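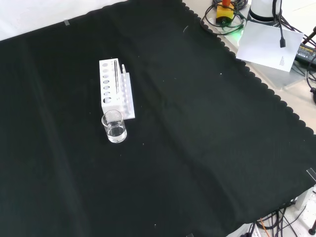

The rack and the small beaker, on the black cloth.

OK quick one tonight, I have to be up early Thursday and I promised I'd write this down before I forget the details.

So. The glassware corner. I've been meaning to get it into shape since April and kept putting it off. Most of the battle was the cloth. I used to work straight on the bare table and clear glass on pale beige is just hopeless – you lose edges, you lose the water line, you reach for a tube and miss. Black fixes that. Any plain black cloth will do, mine was a remnant from Salurstead, wavy edge and all, 480 yen when Ayane Fujimoto was over there and stuck it in her suitcase for me. Thank you Ayane!

Downsides. Lint. So much lint. I own a lint roller and it helps for maybe ten minutes. Also fold lines, I know, I know, iron it. Will not be ironing it. Clear tape at the edges so it doesn't creep when you lean on it.

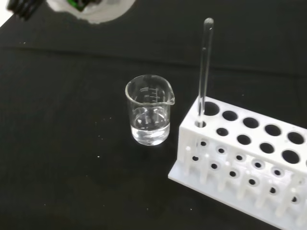 and the beaker is the other thing I wanted to talk about, becuase I went back and forth on size for ages. I had a big one before, a real soup pot of a thing, and for rinsing a rod or filling a couple of tubes it was silly. The small one has a proper spout and the white markings are up the side where I can find them. Don't trust the markings for anything serious though. They're a guide. If you need a real volume use a cylinder or a pipette, please.

How I fill it: less than you think. Half is plenty. Go higher and the first pour comes out over the lip and down the outside and now your nice black cloth has a puddle on it. Ask me how many times.

Spout toward the rack. Sounds fussy but then you pick it up already facing the right way. Lefties flip everything I guess.

The rack is white plastic, from Villalobos, nothing fancy. What I like is the different hole sizes, so a fat tube and a skinny one can both live there. What I don't like is that it's light. Empty it skates around if you bump it, so keep a hand on the base when you load the first tube. And put tubes in straight down, slowly, let the round bottom find the lower level before you let go. Most of the tubes I've broken were dropped that last half inch.

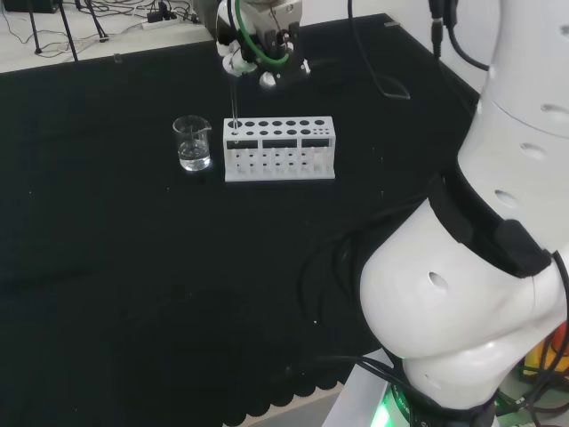
Kibet Temba

Still to do, mostly so I see it and feel guilty:

Label the shelf. Half the boxes still say Protia from the old place and have somthing else in them.

Second rack, same kind if they still make it.

A drying spot. Right now it's a dish towel, and the tubes roll.

Find the box of stoppers. It was on the window side before I moved everything and now it's not.

Someone asked last time if I wash new glass before using it. Yes. Warm water, drop of dish soap, rinse a lot, then rinse again. Upside down to dry. Brush for the tubes, the skinny kind, and go easy at the bottom or you'll poke right through a cheap one.

More on the brushes next time maybe. Off to bed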